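Trutham Garment Folding Set
Data card and README, release 3
Prepared by the Trutham student robotics club. Last edited Tuesday, April 21, 2020.

Summary

The set holds recorded attempts at folding and flattening single garments on a carpeted floor. It was made by members of the club as the practical part of the second-year manipulation project and is shared so that other student teams can train and compare their own folding programs. There are 264 episodes in this release. All were driven by a person; none of the recordings comes from a trained policy.

Earlier releases used the directory layout agreed for the Grultgate student challenge. Release 3 drops that layout. Scripts written for release 2 will fail on the episode index and need the converter in tools/convert.

Contents

episodes/ one folder per attempt
index.csv episode number, garment code, task code, operator initials, outcome
garments.csv garment code, type, main colour, print on back or front, sleeve type
splits/ train, validation and test lists
tools/ converter, playback script, outcome checker
notes/ operators' session notes, typed up and unedited

Each episode folder contains the head view as compressed video, joint positions, gripper opening, operator commands and a text file with the starting layout of the garment. Streams share one clock. Joint positions are given in radians, gripper opening in millimetres.

Tasks

F1: fold a short-sleeved top in half along its length, sleeves inward.
F2: as F1, then fold once more from the hem towards the collar.
S1: straighten one sleeve, leaving the body of the garment where it is.
P1: turn a garment face down.

S1 was added in February after the first set of F1 runs showed that most failures began at the sleeve. There are 69 S1 episodes. An F1 or F2 attempt that includes a sleeve correction keeps its original code, and the correction is mentioned in the session notes only.

Starting layout

Operators lay the garment on the floor by hand and step back before recording starts. Layout is described from the robot's side: "collar near" means the neckline is closest to the robot, "collar far" the reverse. Printed garments laid collar near therefore appear with their lettering upside down in the head view. Frames have not been rotated. Anyone using image flips for augmentation should check that the print is not being used as a cue for left and right.

Outcome labels

0: garment left in a worse state than at the start
1: no useful change
2: task partly done
3: task done to the standard in notes/standard.txt

Labels were given by the operator straight after the run and checked by a second member from the video. Where the two disagreed, the lower label was kept. Episodes were stopped at 300 seconds if the operator had not ended them.

Known problems

The outcome checker confuses striped trim with a fold edge. Use the hand labels for garments marked "trim" in garments.csv.

Two joint streams are missing their first second. They are listed in notes/gaps.txt.

Carpet friction varies with pile direction. The direction was not recorded.

Sleeves in a different colour from the body are over-represented among the tops.

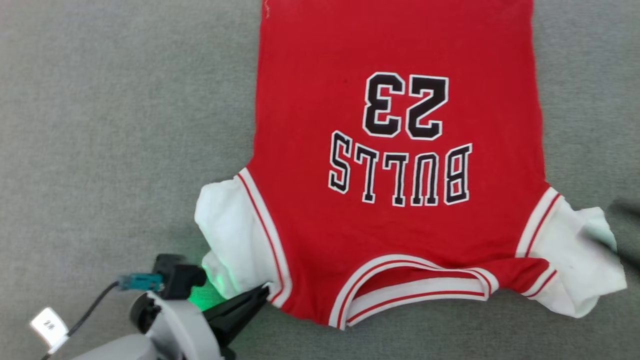 Wajid Cheema wrote after testing release 2 that his model pulled on the shoulder seam far more often than on the cloth of the sleeve, and asked for the intended grasp point to be stored with each S1 episode. He had tried to recover it from gripper opening alone and found the signal too weak on thin cotton, where the fingers close almost fully whether or not they hold anything. He also thought that labels 1 and 2 were being used differently by different operators.

The first request has been met in part. The field grasp_hint is now filled in for S1 and left blank for all other tasks. It gives one of four values: cuff, mid-sleeve, seam, shoulder. The value is what the operator meant to grip, entered before the run, and may differ from where the fingers closed. Labels 1 and 2 are unchanged. Teams worried about the boundary can merge them with the --merge12 option in the playback script.

Splits

The split is by garment, so no item of clothing appears in more than one list. Please do not reshuffle by episode when reporting results, as scores will not be comparable with those in notes/baseline.txt.

Use and contact

Free for teaching and coursework. State the release number in any report. Recording and labelling: Uzma Memon, Nuwan Akanda. Converter and checker: Yasir Mohmand. Corrections to the index should go to Bushra Kakakhel through the club's issue page, with the episode number in the title.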